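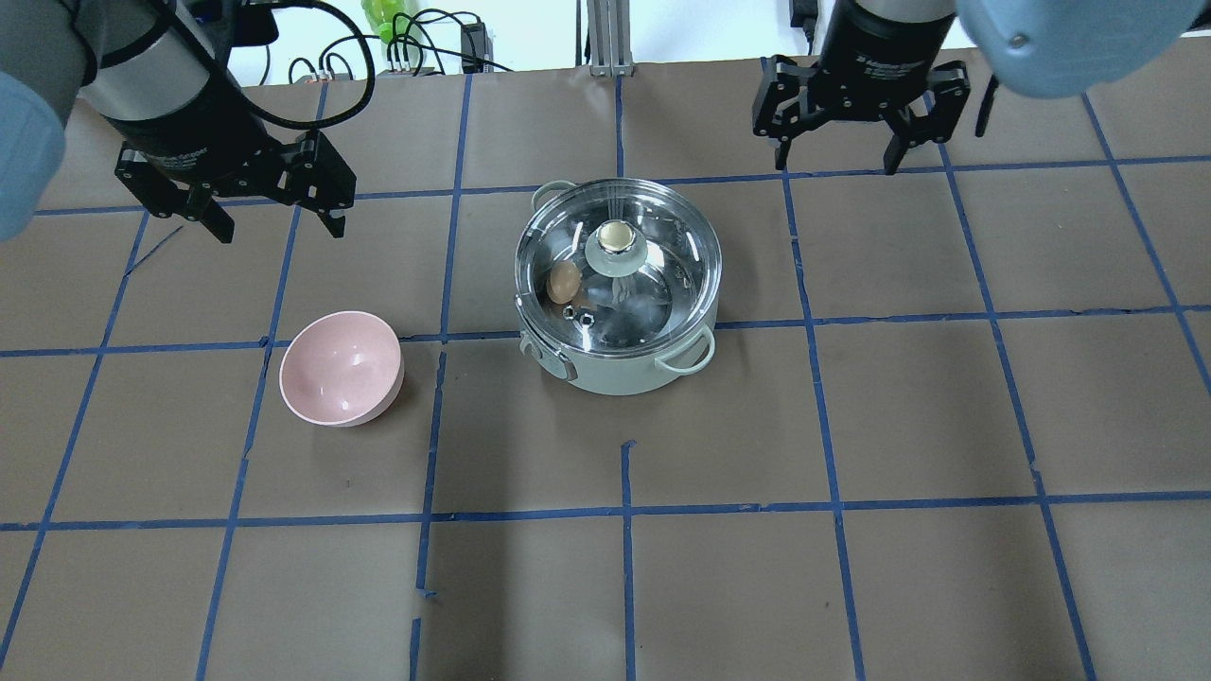 Trelurholm, 18 de abril de 2020

Preguntas frecuentes sobre Skevside, mi planificador para dos brazos

¿Qué hace exactamente?
Recibe las poses de los objetos y devuelve trayectorias para los dos brazos a la vez, sin que se estorben. La percepción va en un paquete aparte, Pridham, y podéis cambiarla por la vuestra si publica el mismo mensaje.

¿Para qué sirve la cuadrícula de cinta azul?
Para mí, sobre todo. Si digo «el cuenco rosa va en la celda de la derecha», lo entiendo yo y lo entiende el archivo de tareas. El planificador trabaja en coordenadas continuas, así que un trozo de cinta algo torcido le da igual.

¿Se lleva bien con el cristal?
Regular — es lo que más me preguntáis. Con una tapa transparente como la de la olla verde, el segmentador puede quedarse con el huevo de dentro y olvidarse de la tapa. Activad glass_mask y dadle la altura del pomo a mano. ¡Y cuidado con los pomos dorados, que los brillos engañan a la profundidad!

¿Cuánto tarda en planificar?
Le doy un límite de 600 ms por movimiento. Si no encuentra nada con 2.000 muestras, para y avisa. Se puede subir, pero casi siempre el problema es otro: una pinza que arranca demasiado cerca de un objeto, por ejemplo.

Me gira la muñeca 180 grados sin motivo, ¿es un fallo?
Es la simetría de la pinza de dos dedos: para el planificador ambas orientaciones valen lo mismo. Poned prefer_current en true y se le pasa.

¿Funciona con el controlador Sharifi?
Sí, desde octubre. Dejad un margen de 10 mm entre brazos hasta que tengáis la calibración revisada.

¿Habrá versión para un solo brazo?
Ya se puede — borrad el segundo del archivo de configuración y listo.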